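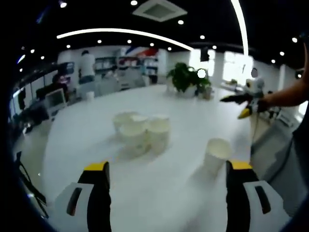
A paper cup exercise with two hand-held grippers at a round table, seen from the camera of one of them.

Flivora Gripper Comparison

The Flivora Gripper Comparison, usually called the Flivora comparison or, among the people who took part in it, simply "the cups," is a long-running set of trials in which hand-held grippers of different builds are tried side by side on ordinary household and office objects. It was started by Flivora, a small robotics company in Wurnville, and later carried on together with the parts maker Hindano, whose finger pads and jaw linkages make up a good share of the hardware tested. The comparison is best known for its paper cup exercises, although it has also taken in folded towels, plastic bottles, pencils, and for one rather trying spring, wet lettuce.

Background

Flivora began as a maker of wrist cameras and came to grippers sideways. Its customers kept asking which gripper the cameras ought to be fitted to, and the company, having no good answer to give them, bought several and started trying them out at a table near the front of its office. The early sessions were informal and the notes from them are patchy. Some were kept in a shared spreadsheet, some on sticky notes, and a number of them were lost when the company changed rooms.

Hindano joined in the second year. It had been selling replacement finger pads to hobbyists and small labs and wanted to know how its softer pads held up against harder ones over many grasps. The two companies agreed on a common list of objects and a common way of writing down results, and it is this shared method that most people now mean when they speak of the comparison.

Hand-held grippers were chosen over full robot arms for a plain and practical reason, namely that they are much quicker to swap. A person can put one down and pick up another in a few seconds, while changing the tool on an arm takes a good deal longer and generally calls for a fresh calibration afterward. The same fingers can then be moved to an arm once a favorite has been found.

Equipment

Each gripper in the comparison has two fingers or jaws and is worked by the operator's hand. A camera looks out past the fingers toward the object, with a wide lens that takes in a great deal of the room along with the table and bends straight edges quite noticeably near the sides. Operators who are new to the recordings often need an afternoon to get used to judging distance in them.

Colored tips are common. Yellow has been the favorite at Flivora for some years, as it stands out well against both pale tabletops and dark clothing, and makes it easier to find the ends of the fingers when going back through the footage. Hindano tried an orange tip for a while and gave it up after it proved hard to tell from certain packaging on the object list.

The controller used to log the finger opening is called Hamdan. It was written for the project and is now in its third version. Hamdan stores the opening width, the time, and a label typed in by the operator, and can line up the logs from two grippers used at once. The second version was known for dropping the first few seconds of a recording, and results from that period are normally left out of the summary tables.

The paper cup exercises

Paper cups are cheap and easy to replace, and they show very quickly whether a gripper is squeezing too hard. A firm grip dents the wall of the cup, a weak one lets it slide, and the space between the two is narrower than most people expect when they first sit down to try it. A cup that has been dented is taken out of use, so a good supply is kept at hand. A full round of the exercise calls for 200 grasps per gripper.

There are three versions in regular use. In the first, a cup standing by itself is lifted from the table and set down again. In the second, a cup is taken out of a close group without moving its neighbors, which rewards slim fingers and is hard on grippers with bulky pads. The third puts two grippers to work at the same table, one bringing cups to the group and the other taking them away, and is as much a test of the operators as of the equipment. Beginners tend to reach for the same cup.

The tabletop matters more than one might think. On a glossy surface a cup slides at the slightest push, so a finger that arrives a little early on one side will send it gliding off before the other can close. A felt mat was used for several months and made nearly every gripper look better than it was, and it was retired for that reason. Objects such as plants are sometimes left on the table as well, to see how the camera software copes with a fuller background.

Results

The widely quoted result comes from the April round, in which the softer of two Hindano pads completed 69 percent of the grouped-cup grasps cleanly. The harder pad did noticeably worse in the group but was slightly ahead on single cups, where its quicker release counted in its favor. Both pads were fitted to the same gripper body.

Wear turned out to be the larger concern. The soft pads began to lose their hold after about 800 grasps, and the decline was gradual enough that operators blamed their own tiredness before they thought to look at the rubber. Later rounds start every gripper on fresh pads, and the earlier figures are marked with a note to that effect.

Of the 32 finger and pad combinations tried so far, only a handful have gone on to be mounted on an arm. Results there have been broadly similar, though arms are less forgiving of a cup that has shifted, where a person's hand will correct for it almost without thinking.

Criticism

The comparison has been faulted for leaning too heavily on light objects. A gripper that handles paper cups beautifully may do poorly with a full bottle or a bag of rice, and the object list was slow to grow in that direction. Others have pointed out that the operators at Wurnville have had so much practice that their scores may say more about them than about the fingers. Flivora has answered this in part by asking visitors to take a turn on Monday afternoons and listing their scores in a separate column.

See also

Two-finger gripper
Grasp planning
Wrist-mounted camera
Hamdan (controller)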